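Preron Shared Office: February walk-through, desks and work areas
Checked by: Dumisani Mathebula
Area covered: second floor, open side and the two phone rooms
Started: 8:40 a.m.

General comment: Best walk-through we've had since the move! Most items passed on the first look, and the ones that didn't are small. Thank you to everyone who cleared their desks the night before. It made this so much faster.

1. Walkways and exits

1.1 Main walkway clear from stairs to kitchen: PASS
Comment: Boxes from the Devance delivery are finally gone. You can walk straight through with a cup in each hand now.

1.2 Exit door opens fully and closes by itself: PASS
Comment: Closer was adjusted last month and it shuts gently. No more slam!

1.3 Exit signs lit: PASS, with note
Comment: The one by the copier is lit but dimmer than its neighbor. New lamp requested.

1.4 Floor mats flat, no curled corners: FAIL
Comment: Mat at the kitchen end lifts on the left side. I taped it for today, but please let's get a heavier one. The Boros mats downstairs lie beautifully flat and wipe clean in seconds.

2. Power and cords

2.1 No power strips plugged into other power strips: FAIL
Comment: Found 2, both near the window. Unplugged and swapped for longer single strips from the supply closet.

2.2 Cords in good shape, no cracks or tape repairs: PASS
Comment: Looked at every one I could reach. The laptop charger with the chewed-looking end has been retired.

2.3 Cords run through the desk openings and not over the front edge: PASS, with note
Comment: I love how much tidier the room feels when people use these. Feel around the inside of the opening when you check, as a rough rim will wear through a cord over time. If a cord is tight when the desk is raised, give it more slack underneath.

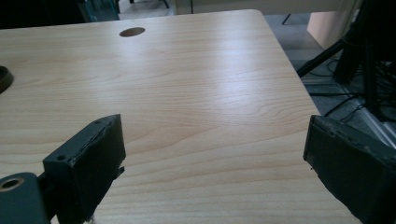
2.4 Space heaters: PASS
Comment: None found. Facilities ticket 261 is still open for the cold corner, so please be patient and bring a sweater.

3. Desks and surfaces

3.1 Desks steady, no wobble when leaned on: PASS, with note
Comment: One of the Baletti desks had a loose foot. Quarter turn with the small wrench and it's solid as can be.

3.2 Edges smooth, no splinters or lifting: PASS
Comment: Run your palm along the underside too, especially where chairs bump it. Really pleased with how these are holding up after a year of daily use.

3.3 Height controls work in both directions: PASS
Comment: All went up and down without a shudder. The quietest is the one nearest the plants, if you're choosing a seat!

3.4 Tops clean, no spills or residue: PASS, with note
Comment: Marks like the one below are cosmetic and don't affect the rating, but I want them logged so we can tell old ones from new. Try a damp cloth first, then dry the spot with a second cloth. No scouring pads, please. If it stays, put a note on the list and leave it be. Coasters are in the top kitchen drawer, and there are plenty.

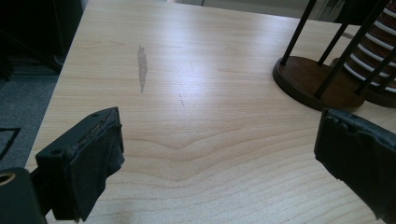 Item 3.4: gray mark on desktop, faint scuff beside it

4. First aid and fire

4.1 Extinguisher in place, gauge in green, tag current: PASS
Comment: Tag number 633 matches the log.

4.2 First aid kit stocked: FAIL
Comment: Burn gel is missing and the bandages are down to the tiny ones. I counted 16 pairs of gloves, so we're fine there. Restock order is in.

4.3 Emergency contact sheet posted: PASS
Comment: Updated and now in large print. So much easier to read from across the room.

Open items to recheck in March: 1.3, 1.4, 4.2

Signed: D. Mathebula
Finished: 10:15 a.m.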